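Traltutthorpe Opens Its Irgate Workshop for an Afternoon of Grippers, Sponges and Straight Answers

Posted November 27, 2020 by the Traltutthorpe press desk
Print this page | E-mail this page

IRGATE — Traltutthorpe, which makes hand-held grippers for teaching robots to do small household jobs, will open its Irgate workshop to visitors for one afternoon in March. Admission is free. So is the coffee, which has been priced accordingly.

The open day follows a smaller preview this month for neighbors, suppliers and a few people from Hawthorne, the Udport firm that runs our arms in its test kitchen. Guests at the preview asked to pick things up, and we let them. Most had arrived expecting a robot to do something impressive while they stood behind a rope. What they got was a gripper, a table and an invitation to move a sponge from one side to the other.

It is harder than it sounds. A person who has been handling sponges without incident for decades will, when given two soft fingers in place of five real ones, approach the job like someone defusing it. The first attempt tends to be too gentle. The second is not gentle enough. By the third or fourth, visitors have usually stopped talking, and a short line has formed behind them with opinions.

That practice is the bulk of what we do. Each time somebody moves an object with one of the grippers, the motion is recorded, and the recordings are later used to train an arm to do the same job without a person attached. The current collection holds 1242 usable recordings of tabletop tasks. We keep a separate folder for the unusable ones, and it is larger, and we are not giving out the number.

Visitors in March will be able to try three of the 13 tasks now on our list: clearing a table, handing an object from one gripper to another, and putting a lid on a box. The lid is the one that people remember. Guests at the preview were split over whether it was a matter of skill or whether we had given them a bad lid. We have since checked the lid. The lid is fine.

The afternoon will run in short sessions, with 10 places in each. Every session starts with a talk on how the grippers are built and what goes wrong with them, and then moves straight to the tables. There are no slides. An earlier version of the talk had slides, and a survey of the people who sat through it was brief and unkind.

At the end of each session, one of the arms will attempt a task that it has learned from the recordings. Hawthorne is lending us the arm and has asked us to say that it is a working machine with a working machine's temperament. At the preview it cleared a table on its first try and then, asked to do it again for a guest who had been looking at her phone, declined to let go of a cup. We consider this a fair picture of the field at present.

For those who would like to see the equipment itself, two open grippers will be set out on a bench with the covers off. Staff will explain how the finger pads are cast, why the early ones squeaked, and how much of a gripper's life is spent being dropped. Questions are welcome, including the one about jobs, which comes up every time and deserves a longer answer than it usually gets. The short version is that the arm took most of a week to learn to put away a fork.

Hawthorne will also bring a few pieces from the Udport test kitchen, among them a drawer that has been opened and closed by machine so often that the handle had to be replaced. Visitors may open it too. It is a drawer.
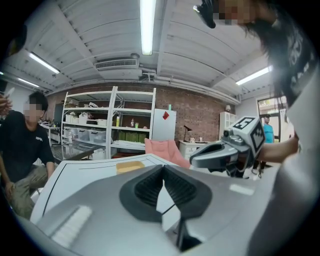 Children are welcome with an adult, and in our experience they are better at this. They don't worry about how they look, and they hold the grip the way it wants to be held. Adults who bring a child should be prepared to lose to one. The tables are standard height and every task can be done from a seat, standing, or leaning over at whatever angle the job seems to call for.

Sessions will be recorded by the grippers as a matter of course. Anyone who would prefer not to contribute can say so at the start, and that session's recordings will be deleted at the end of the day. Those who do contribute will have played a small part in teaching a machine to tidy up. No certificate is issued — we looked into it, and the printer jams on card stock.

Places must be reserved in advance through the front office. Each booking covers up to 2 people, and the exact date will be sent to everyone on the list once the borrowed arm's calendar has been settled, which is proving harder than settling ours. Closed shoes, please. Long sleeves are best rolled up.

Parking at Irgate is limited and the entrance is on the side of the building, through the door that looks as though it shouldn't be used. Please use it.

About Traltutthorpe
Traltutthorpe designs and builds hand-held grippers and collects recordings of everyday tasks from its workshop in Irgate. It works with Hawthorne of Udport on testing. It has been described in the local press as "promising" and, on a separate occasion, as "the place with the sponges."

Contact: Traltutthorpe front office, Irgate | © 2020 Traltutthorpe. All rights reserved. | Back to top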